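Filed under: Participate / Paid sessions

Norside is looking for 17 adults to help us test a draft code of practice for hand-held gripper work in home settings. The draft, called Lill, covers how operators hold the tools, how a bed or table is set before each task, and when a session has to stop. We need people who have never used it to tell us where the wording fails.

Sessions last 70 minutes and take place in January. You will work with a gripper in each hand, beside a bed, following the written rules one at a time.
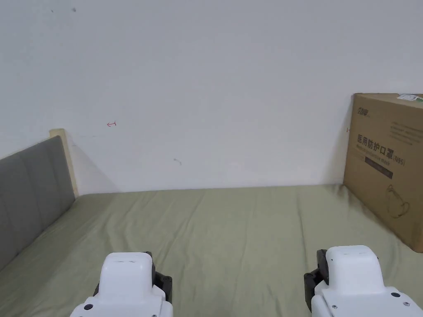
Grippers at the bed, jaws toward the sheet.

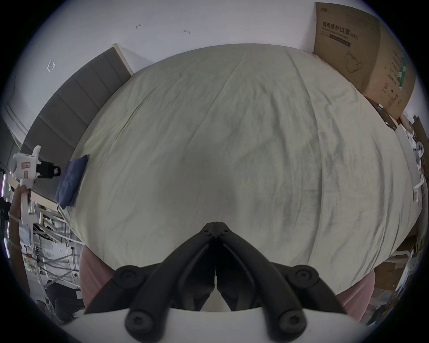
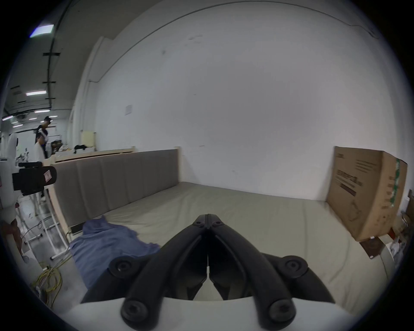 You must be 18 or older and able to stand for the full session. No technical background is needed. People who have worked for Drarov or Stelero in the past 2 years can't take part. We record hand motion and video, and you may withdraw at any point and still be paid. Payment is $100 per session.

To apply, write to Yolanda Greenberg at the Norside front desk with your name and the hours you are free. Questions about the draft itself go to Martim Fonseca.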